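Folding by segments: an interview with Viorica Jurić

Viorica Jurić leads the perception and planning group at Nivari, where the garment work runs on a software stack called Inik. Her team of 5 spent the winter replacing its oldest part, the module that decides where one movement ends and the next begins.

"The first version cut every recording by time," she says. "Four seconds, new segment. A sleeve could be half over when the label changed, and the planner learned the half as a goal."

Inik now cuts on events. Jaw closure, jaw opening and a change in the direction of travel each open a candidate boundary, and a small classifier accepts or rejects it.

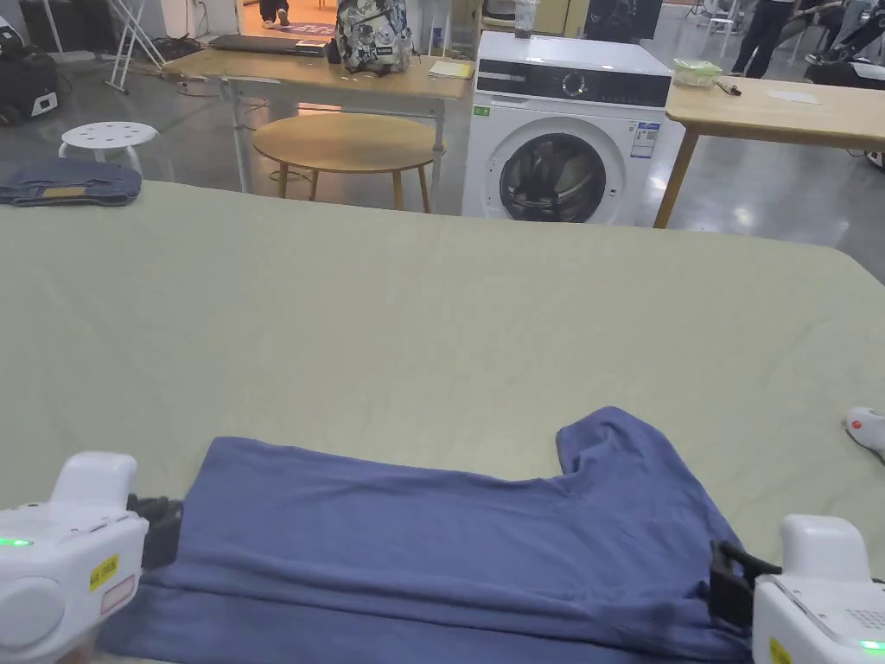
Does the planner need a full model of the cloth?

"It runs without one. We keep an outline, the visible folds and two grasp points with a confidence on each. Simulating the fabric cost us 79 milliseconds a step and the grasp choice hardly changed."

The outline comes from the head view, and the last few centimetres of an approach are handled from the gripper view. Joining the two was the work of Saeed Asadi, who wrote the clock alignment after finding that the streams drifted apart over a long recording. Jurić describes the error as dull but expensive — a grasp logged 44 milliseconds late teaches the controller to close on nothing.

She is less settled on how a flat shirt should be represented. A folded sleeve and a wrinkle can give the same edge in the outline, and the current code separates them by length and by whether the edge meets the hem.

"It is a rule, and I would like it to be learned. Simin Ranjbar has a branch that does this. It is better on sleeves and worse on collars, so it has stayed a branch."
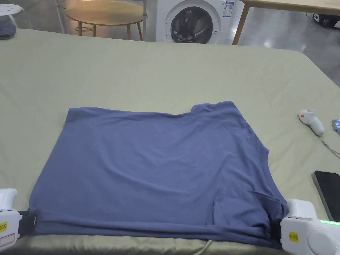
Tooling and review

Much of the team's time goes into the review tool, Donenness. It plays the views side by side, draws the proposed boundaries on a timeline and lets a reviewer drag them. Every correction is stored with the version of the classifier that made the mistake.

"Before that we had a spreadsheet," Jurić says. "You could see that a boundary had moved, but you could not see who moved it or what the code had thought."

Background clutter was the other complaint. The wide view from the gripper takes in far more of the room than the task requires, and early models picked up on it. 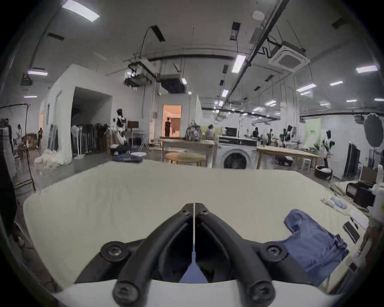
"So we mask by depth first and train second. Anything beyond the table edge is dropped, with a margin. If the margin is too tight you lose cloth that hangs over the side, and then the outline is wrong for the rest of the fold."

The margin is still set by hand for each site. A routine to estimate it from the table plane is due in March, along with a change to how failed grasps are retried.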